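# Retow returns export

Nightly export of return requests from the Grurdale web store. One row per returned item, not per order. An order with two returned items gives two rows with the same `order_ref`.

## Files

- `returns.csv`: the export itself, UTF-8, comma separated
- `reasons.csv`: lookup table for `reason_code`

Large exports are split at 1,000 rows per file. The header row is repeated in each part.

## Fields

- `order_ref`: order reference as printed on the packing slip
- `sku`: item code, including size and color suffix
- `reason_code`: code chosen by the customer on the return form
- `refund_method`: `card`, `credit` or `exchange`
- `status`: `open`, `received` or `closed`

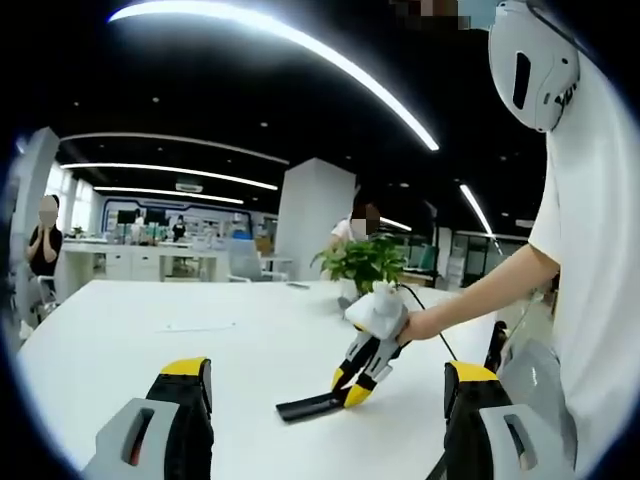 Store Systems, Retamal office

Exchanges are written as a return with `refund_method` set to `exchange`. The replacement item is a new order and does not appear in this export. Gift returns have no card on file and always use `credit`.

Rows with status `open` can change between runs. Load them by `order_ref` and `sku`, and overwrite the older row.

## Known issues

- Orders moved over from Mesta have a blank `reason_code`. Do not treat blank as "other".
- Delivery charges are left out of refund totals until version 2.

## Contacts

Schema changes: Clodagh McGrath. Failed or missing runs: Czesław Cieślak.

Last schema change: June

2 comments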